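How a Workshop Plans to Buy a Pair of Robot Arms

A robot arm is a machine with joints, a bit like your shoulder, elbow and wrist. At the end there is usually a gripper, the part that takes hold of things. Before anyone can use one, somebody has to decide which arm to get, what else is needed and how much money to set aside. Deciding this in advance is called planning, and the list of what everything will cost is called a budget.

Start with the job

The first question on a planner's list is what the robot must do. Lifting a car door and picking up a sweet are both lifting, but they need different machines. Engineers write the job down in plain terms: how heavy the object is, how far it has to travel, and how gently it must be held.

Gunnel Løken plans equipment for the Damley workshop. Her written job was short: "Handle small, light plastic parts on a tabletop, using two arms." Every choice after that was checked against that one line.

Payload and reach

Two numbers appear on nearly every robot arm's information sheet. Payload is the heaviest load the arm can carry, and the gripper counts as part of that load. Suppose an arm has a payload of 501 grams and its gripper weighs 300 grams. That leaves 201 grams for the object.

Reach is how far the arm can stretch from its base. A longer reach sounds better, but longer arms cost more, take up more room and may wobble more at the tip. For two arms on one table, the planner draws the space each can cover. Where the two spaces overlap, the arms can work on the same object.

The parts people forget

The price of an arm is only one line in a budget. A full list for a table like Damley's has these on it:

Arms
Grippers
Table, walls and mounting rails
Power supplies and cables
A computer and its programs
Spare parts
Training for the people who will use it
Delivery

Cables are a good example. They have to be long enough to follow the arm wherever it bends - a cable that is too short will pull tight and can come out of its socket. The Damley list allowed for 10 cables, including spares.

Spare parts matter too. Gripper fingers rub against things all day and wear out. If a new set takes 3 weeks to arrive and there is none in the cupboard, the robot stands still for 3 weeks.

Comparing offers

A supplier's written price is called a quote. Damley asked for quotes from Osten and from Jalance. Osten's was lower, but it left out the grippers and delivery. Jalance's included both. To compare them fairly, Løken added the missing items to the Osten quote and looked at the two totals side by side.

She then set aside a little extra money, called a contingency. It is there for costs that could not be known at the start. If it is not needed, it goes back into the main budget.

Time is planned as well as money. The order had to be placed by Fri 6 June for the arms to be running in September. The plan had 49 steps, from measuring the table to testing the stop button.

Two arms at one table 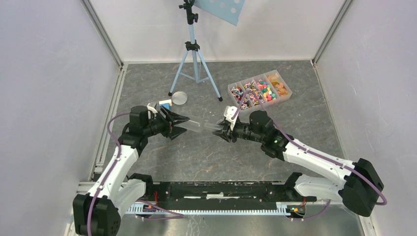
Both arms have black grippers, and a purple cable runs along each one.

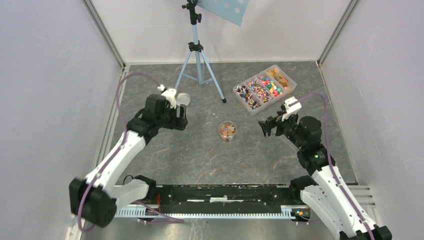
Why not just buy the biggest, strongest robot?

A stronger arm is heavier, uses more electricity and needs a sturdier table. It may also be less good at small, careful movements. Planners choose an arm that can carry the heaviest object on the list with a bit to spare, and they spend the rest of the money on the grippers, spares and training that the job needs.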